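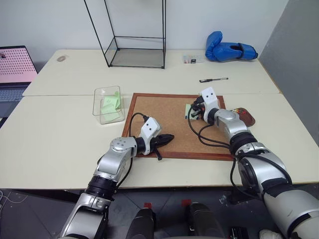
コルクボードに付箋を留める作業。付箋は左の透明な箱、画びょうは右の小さなトレーに置く。

双腕ロボットに掲示作業を任せるときの準備と人の動き方

このページは、Prodsideの事務フロアで双腕ロボットに連絡ボードの作成を任せている班の手順をまとめたものです。対象は、これから当番に入る人と、自分の部署で同じことを始めたい人です。ロボットの動作プログラムの作り方は扱いません。プログラムの変更はGagnonの担当窓口に依頼してください。

どの作業を任せるか

連絡ボードの作成は、以前は当番が朝の始業前に一人でやっていました。付箋に用件を書き、コルクボードに留め、各部署の壁に掛けて回る作業です。現在の分担は次のとおりです。

付箋に用件を書く:人
付箋をボードに留める:ロボット
留めた結果の確認:人
ボードを壁に掛ける:人
期限切れの付箋を外す:人

外す作業もロボットに任せる案がありましたが、見送りました。どの用件が終わったかは担当者に聞かないとわからないことが多く、聞いた本人がその場で外すほうが早いためです。

始める前に用意するもの

・木枠のコルクボード
・付箋(用件を記入済みのもの)
・画びょう
・付箋を入れる、上の開いた透明な箱
・画びょうを入れる浅いトレー
・当日の掲示リスト(Skokettiから印刷する)

Skokettiは社内で使っている掲示管理の画面です。掲示リストには用件の番号、部署名、貼る順番が載っています。番号は年度の通しで、9月の引き継ぎ時点では386番まで進んでいました。番号の抜けは取り消した用件なので、詰める必要はありません。

手順

1. 机の上を片付ける
作業に使う範囲から、当番の私物と書類をどけます。腕が通る範囲は机の手前側です。奥の天板は作業に使わないので、ほかの物が置いてあっても構いませんが、手前にはみ出さないようにしてください。

2. ボードを置く
ボードは立てかけず、平らに寝かせます。机の中央、両方の腕が届く位置です。置いたら枠の角を指で押し、がたつきがないか確かめます。枠が反っているボードは浮いた側で画びょうが斜めに入りやすいので、予備と交換します。

3. 付箋を箱に入れる
書き終えた付箋を、ボードの左に置いた箱に入れます。のりの面どうしが付いていると2枚まとめてつかむことがあるため、入れる前に1枚ずつはがしておきます。折れた付箋は、開いて平らにしてから入れ直してください。色は部署ごとに分けず、同じ色にそろえます。以前は色分けをしていましたが、補充の手間が増えたのでやめました。

4. 画びょうをトレーに入れる
トレーはボードの右側です。画びょうの色は問いません。深い容器だと指先が底に届きにくいので、浅いものを使います。先の曲がった画びょうと、頭の割れた画びょうは入れる前に抜きます。

5. ケーブルを確認する
腕から出ているケーブルは、動くと位置が変わります。ボードの上に垂れる長さがあるので、枠の角や画びょうに引っかからないかを開始前に見ます。気になるときは自分で束ね直さず、Gagnonの窓口に連絡してください。きつく束ねると、腕を伸ばしたときに引っ張られます。

6. 動かす
机から離れ、周りに声をかけてから開始します。動いている間はボードの上に手を出しません。付箋が曲がって入っても、その場では直さないでください。直すのは停止してからです。

7. 確認する
停止を確かめてから、掲示リストとボードを照らし合わせます。見る点は、文字が画びょうで隠れていないか、付箋がぐらつかないか、順番が合っているかです。小さい付箋は下の端に近いところで留めることがあり、壁に掛けると上側が前に倒れます。その場合は、人が上側に画びょうを足します。

8. 記録する
Skokettiの備考欄に、人が直した用件の番号と理由を入力します。「曲がり」「抜け」「重なり」のどれかを選び、それ以外のときだけ文章で書きます。

止まったとき

途中で止まったら、まず停止表示を確認し、箱とトレーの中身を見ます。多いのは付箋がなくなった場合と、画びょうがトレーの縁に寄ってつかめなくなった場合です。どちらも補充するか、中央に寄せ直せば再開できます。

同じ用件で続けて2回止まったら、その日は残りを手で留めます。原因を調べるのは当番の仕事に含めていません。用件の番号と止まった位置を記録して、作業を終えてください。

当番の仕事はどう変わったか

導入前の説明では、当番がなくなると受け取った人が何人かいました。実際には当番は残っています。変わったのは中身で、留める時間が減り、書く時間と確認する時間が増えました。

書き方にも影響が出ています。手で留めていたころは、字が枠いっぱいでも空いた場所を選んで刺せました。今は下の端に余白を残して書くのが決まりです。余白のない付箋は、当番が書いた本人に戻します。最初の月はこの差し戻しが多く、Tanner Thibodeauが余白の線を引いた見本を作り、各部署に配りました。見本は今も有効です。

始業前の早出はなくなりました。午後4時までに出た用件を当日中に留め、翌朝は壁に掛けるだけにしています。4時を過ぎた急ぎの用件は、書いた人が自分で留めます。これについては、夕方に用件が出やすい出荷の担当から不満が出ており、締め切りを5時に延ばせるか検討中です。延ばすと当番の退勤が遅くなるため、まだ決まっていません。

もう一つは、ボードの前での立ち話が減ったことです。以前は留めながら通りかかった人に用件を確認していました。導入を担当したGaétan Chisholmは、確認をSkokettiのコメント欄に移すよう勧めましたが、使う人は部署によって偏りがあります。コメント欄で返事がない用件は、掛けに行くときに直接聞いてください。

ほかの部署で始める場合

最初から全部の用件を任せず、一つの部署のボードだけで始めることを勧めます。その間は手で留める当番も並行して残します。任せる用件を増やすかどうかは、当番を一巡した全員に聞いてから決めてください。一人だけが操作に慣れた状態で広げると、その人が休んだ日に作業が止まります。

消耗品はPosskaのカタログからまとめて注文しています。付箋の大きさを変えるとつかむ位置の調整が必要になるため、別の大きさに切り替えるときは注文前に窓口へ相談してください。操作の問い合わせは内線972です。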